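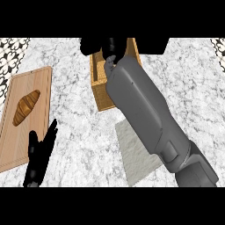
Llevaba meses queriendo probar Tisell, el simulador de manipulación con dos brazos de Barnuler, y por fin pude hacerlo en su jornada de puertas abiertas del 28 de enero de 2026. Te sientan delante de un monitor, te dan los dos mandos y a practicar. Me tocó la cocina, con encimera de mármol blanco veteado, un cruasán sobre una tabla de cortar de madera y, al otro lado, una caja abierta con uno de los brazos encima. ¡Hasta la tabla tiene su ranura por el borde y su agujerito para colgarla! Parece una tontería, pero con escenas tan cuidadas uno se mete en la tarea enseguida.

La demostración la llevaba Panagiotis Georgiev, que contestó a todo con una paciencia enorme (y éramos muchos preguntando). Mi turno duró 8 minutos y se me hizo cortísimo. Coger piezas blandas cuesta bastante más que coger un taco: si cierras la pinza con prisa, el objeto gira y te toca empezar otra vez. Lo conseguí al tercer intento y di un gritito, lo reconozco.

Lo que más me gustó es la respuesta de los mandos, muy directa, y que se pueda guardar cada intento para repasarlo luego. El catálogo trae hasta 322 escenas, y la licencia personal sale por 385 euros al año. No es barata, aunque incluye los dos brazos desde el primer día; en Hakent, que probé en noviembre, el segundo se paga aparte.

Pegas, alguna hay. La vista desde arriba engaña con las alturas: el propio brazo te tapa media caja cuando te acercas, y eché en falta un atajo para cambiar de cámara sin soltar el mando. Clyde Tran, que esperaba detrás de mí, se quejó de lo mismo. Los menús, además, están solo en inglés.

Aun así salí encantado. Si tenéis ocasión de ir a la próxima, pedid la cocina y reservad turno a primera hora, que luego se forma cola.

Última actualización: versión 2 de la reseña, con el precio corregido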